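We use cookies to keep you signed in. Accept | Settings

Pluter Block Bin: data card

Bar-shaped blocks, red and green, in an open sheet-metal bin with sloping sides. Red is the longer type.

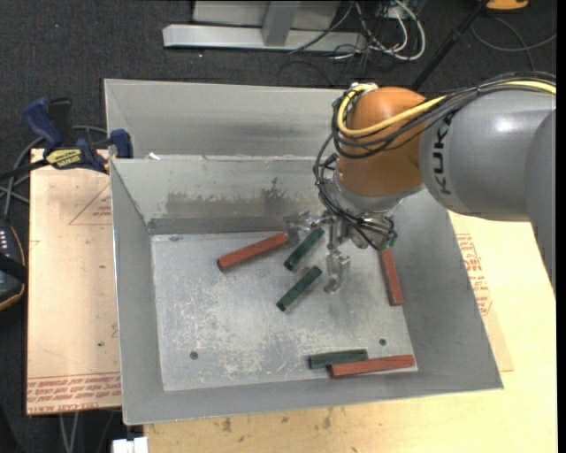 Pulness asked whether floor scratches should be masked before measuring block length. Folham's reply: no, leave them in.

Records: 808
Block types: 2
Length field: mm, long edge only
Angle field: 0 to 90, from front wall
Version: 3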